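Stop counting the drops you can see

Last March a sorting cell at Covislow spent most of a shift putting things in the wrong tote. Nothing was broken and no one was hurt. The arm picked, carried and released 700 items, and the log recorded 700 good cycles. When the totes reached the packing bench, 117 of the items were in the wrong place, and every one of them was soft: hanks of yarn, knitted toys, coiled cord, a few woollen hats.

I was brought in afterwards to write up the fault, and I've been arguing about it with people ever since. My view is that the industry has the wrong idea of what a failed grasp is, and that we keep paying for it.

The cell's gripper reported a grasp as good if the fingers closed on something and didn't close all the way. That is a sensible test for a box or a bottle. If the fingers stop at 60 millimetres and the box is 60 millimetres wide, you have the box. With a braided cord, the fingers stop wherever the yarn stops squashing. They might have the whole braid. They might have one loop of it, with the rest swinging underneath and dragging across the lip of the next tote. The number that comes back is much the same in both cases.

Eero Riihimäki, who looked after the cell, found the cause in 2 hours once he was allowed to stand and watch it. A loop would catch a tote edge on the way past, the item would be pulled out of the fingers, and it would land one tote short. The fingers then closed the last little bit, but by that stage of the move the controller was no longer reading them. It read them at the pick and again after the release. In between it assumed.

The usual answer to this is a better gripper. Zedavetti will sell you one with softer pads, and I have nothing against soft pads. We tried a set. The count of misplaced items fell, and the log was still wrong about the ones that were left. A cell that makes fewer mistakes and reports none of them is harder to manage than one that makes more and tells you. The packing bench had been catching errors for weeks before anyone wrote them down, because the screen was green and people trust a green screen over their own tally.

The second usual answer is to keep soft goods away from robots. That might have been reasonable once. At Saarela, soft goods are most of what comes through the door, and the staff who used to sort them by hand have moved to other jobs or retired. Telling that site to go back to boxes isn't advice.

What I think we should do is duller. Read the fingers all the way through the move. Weigh the tote after each release, even with a cheap scale. Treat a grasp as unknown until something other than the gripper confirms it. And when you collect examples to train a grasping model, collect them with awkward items in them, the ones with loops and ends and lumps, and label the partial grasps as partial. Too many sets I have been handed are made up of blocks and cups, with a single plush toy thrown in for variety.

Handling these things with the tool in your own hand is a good cure for overconfidence. A knitted piece doesn't sit square to anything. It leans, a strand goes off one way and the thick end goes another, and you have to decide which part of it counts as the object. 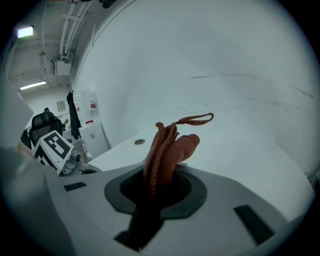
Marjatta Heinonen read a draft of this and told me I was being unfair to the people who run these cells. Her point was that reading the fingers through the whole move gives you a flood of false alarms, that yarn shifts in the grip on nearly every carry, and that an operator who gets stopped 600 times in a day will switch the check off by lunch. She would sooner have one honest check at the end than a nervous one all the way through.

I take the part about alarms. A shift in the grip shouldn't stop the arm, and I'd be the first to tape over a buzzer that went off every time a bit of wool settled. But the readings can be kept without stopping anything. Write them to the log, flag the carry, and send the flagged totes past a person. At Covislow that would have meant a pile of totes to look through at the end of the shift, and a supervisor who knew why.

Where I don't agree is on the single check at the end. A scale tells you the weight is missing from tote four. It doesn't tell you the item came loose over tote three, and without that you can't fix the path, the height of the carry or the shape of the lip. Covislow fixed theirs with a higher carry and a rolled edge on the totes. It cost very little. They could have done it in the first week if the machine had kept a record of what its own fingers were doing.

The cell is still running, and the log now has a third column for grasps it isn't sure of. Some days it's a long column. The supervisor wanted to know if it could be hidden from the main screen, and I asked her to leave it where it was.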